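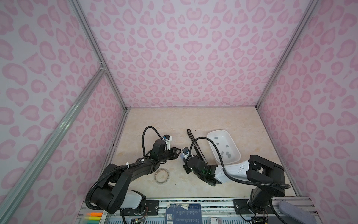

Papers > Interiors and Pattern > Clesau Study > Section 3

March, by the Clesau study author

3. Living with a loud wall

I'll admit I went into this expecting to hate pink leopard spots. I'd asked people to rate printed wall panels for small work areas, and 461 of them sent the form back (bless them!). Most liked a busy print more when whatever sat in front of it was quiet – cream, beige, a bit of faint marble veining – and I've come round to that view myself. Figure 1 has the pairing I keep going back to, with pink blotches on a pale ground on three sides and a beige marble-look top between them.

The size of the spots matters too, and I'd badly underestimated it. Of the written comments, 297 brought up scale before they got anywhere near colour.

Figure 1. Pink spotted panels on three sides of a beige, marble-look tabletop.
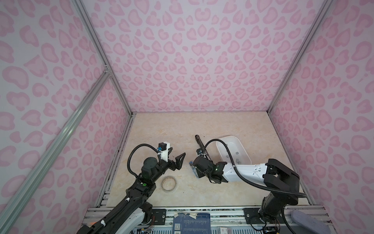
3.1 Corners and seams

Silver rails at the corners split my readers down the middle. I like them, as they give the eye a plain line to rest on.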